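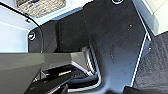

Last changed: Tuesday, 16:20

Hello Rasha, and hello to everyone else at Espiritu who reads these! You asked for something short on how the Emel room is coming along, and I'm afraid short isn't my strong point, but I'll try.

The white shelf is in use and the first woven basket has its place on it. I went back and forth over baskets far longer than I should have. The see-through plastic tubs were cheaper and I did nearly order them, but the room already felt a bit like a dentist's, with all that white and pale blue, and the light tan of the wicker warms it up no end. It also means people can lift a whole basket down, take it to wherever they're sitting and put it back afterwards, which was your suggestion at the start (thank you, it was a good one).

Money next. Of the £300 for storage and soft furnishings we've spent £211. Most of that went on the baskets and the delivery, and the rest on felt pads, labels and a decent stepladder. The old one wobbled and I was fed up with it. I'd like to keep what's left for lids, if you're happy with that. Kalto do fabric ones that tie on at the handles, and I've asked them for a sample before I commit to anything.

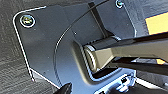
Tustska, May

A few bits since I wrote the part above. The labels are a muddle. I'd written them by hand in brown ink, very pleased with myself, and then found you can't read them from the doorway — so I'm doing them again in thick black pen on card, tied on with string. Wools and threads first, then the paper things, then the box of odds and ends that everyone wants and no one will let me sort.

We had a proper talk about the tidying as well. At the moment it all gets left to the end of the session and we're still at it when the next group is in the corridor. From next week we'll stop ten minutes early and each table will put back its own basket. I don't expect it to go smoothly the first time!

Still to do: the lids, the coat hooks, and a decision on whether the low cupboard stays. I'm for keeping it, if we can get the door to close. Rasha, could you let me know about the £89 when you get a moment? The Kalto sample should be with me by then, and I'll bring it along to our next catch-up so you can have a feel of the fabric yourself.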